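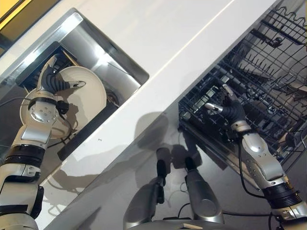

Left hand on the plate in the sink, right hand in the rack.

Cable at left wrist gets hard after months of dishwasher work – how do you route it?
Posted by Zineb Amrani

Hello to all. I take care of a two-arm cell which puts plates from a sink into a dishwasher. The arms are the Worura ones and the controller is Ivar. We use it in a test kitchen and it runs 16 hours in the week, always the same task with some variations.

My problem is the black cable at the left wrist. It makes a loop to the outside, next to the hand. When the hand goes into the sink and the wrist turns, the loop goes down too, and I think it touches the sink rim in some of the poses. In January I changed this cable for a new one. Now it is again stiff near the connector, and two times the controller gave a message of lost communication with the left hand. After a restart the hand was working normally, so I do not know if it is the cable, the connector, or only the software.

The right arm has never given me this message, with the same cable. 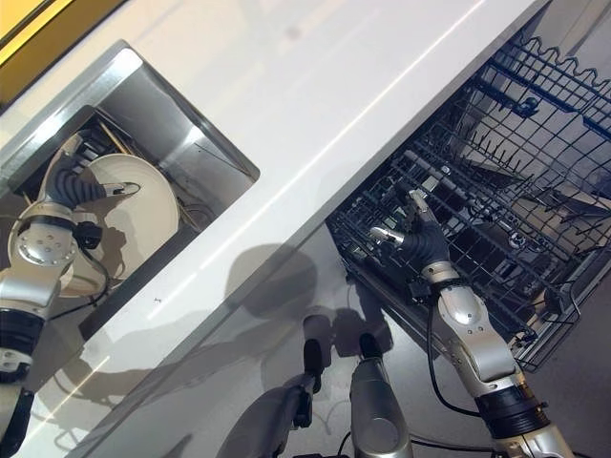
Same job, other pose. The connector I mean is the small black block by the left wrist.

What I tried already:
Cleaned the connector with a dry cloth.
Tightened the screws of the round plate at the wrist, by hand.
Made the loop shorter with a cable tie. This was worse, the wrist could not turn to the end and I removed it.

Is there a correct length for the loop? The manual of Worura has only one drawing and the arm there is straight. Also I would like to know how often you change the cable before it fails.

Delia Lucero
Hi Zineb. We have the same arms in a different cell, no water. I would look at the connector first and leave the cable for later. With the power off, unplug it and check the pins with a good light. If one is dull or green, then moisture came inside and a dry cloth will not help you. Replace both halves, the old half will spoil the new one.

For the loop, do not measure it with the arm straight. Turn the motors off, move the wrist by hand to the worst pose in your program, and give the cable enough that it does not pull on the block. Then turn the wrist to the opposite end and see where the extra cable goes. If it goes to the sink rim, fix the cable lower on the forearm with a soft strap and not a tie. A tie makes a hard point and the wires break exactly there.

We change ours every 3,000 cycles. I don't say it is the right number, it is what we do.

dervishi_32
just swap left and right cable and wait. if the error goes to the right hand its the cable. if it stays left its not. cost you nothing
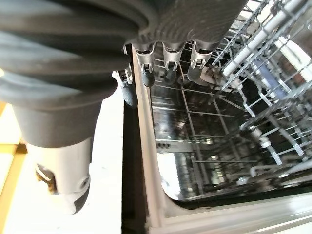
Page 2 of 2

Zineb Amrani
Thank you both. I did the swap on Nov 6, 2020 and the error stayed on the left side, so Dervishi saved me the price of a cable. Then I opened the connector like Delia wrote and one pin was dull. I ordered the two halves from Grurkisero, they are not here yet.

One more thing, as I now check everything. The finger pads come very near to the edge of the open door before they go over the rack. Should I lift the approach a little, or is this normal for you? The pads have no cuts that I can find.

Delia Lucero
I would lift it. Our pads wear first on the side which passes near an edge, and a touch there also shakes the wrist and the connector. Change only the approach point and leave the place point, if not you will have to teach all the rows of the rack again.

When you mount the new halves, make a copy of the program first. After a power off our Ivar one time came back with an old tool setting, and the first plate went a bit too low.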